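The Old Abbey Church at Pirkach

The abbey church at Pirkach stands on a low hill above the river, and most visitors reach it on foot from the Cidton road. The walk takes around 30 minutes. The nave is the oldest part. Its walls are thick and its windows small, and on a gray morning you need a moment before you can make out the painted ceiling.

The choir was rebuilt after a fire, in lighter stone brought down from the Skyrme quarries — the join is easy to find on the north side. Only 4 of the carved stalls survive from before the fire.

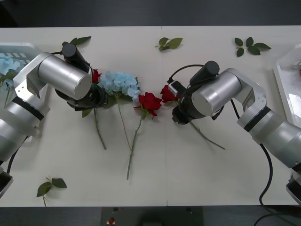
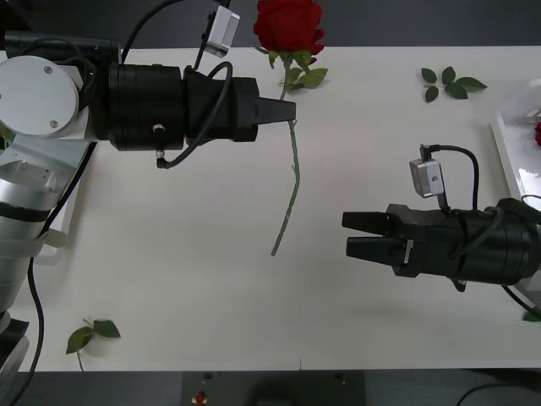
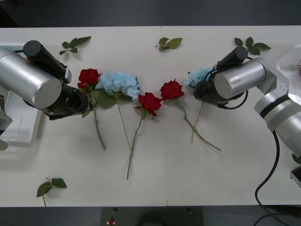
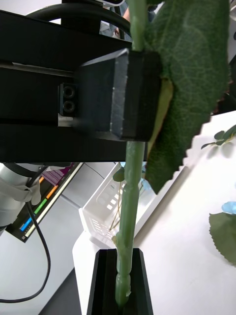
One reader who grew up in Cidton writes that the stalls used to stand in the side chapel, and that the choir looked bare without them. She would like to see the chapel opened again.

It is closed for roof repairs until June. The rest of the church opens at 10, and the tower can be climbed in groups, with the last one going up at 2. The stairs are steep and there is no handrail near the top.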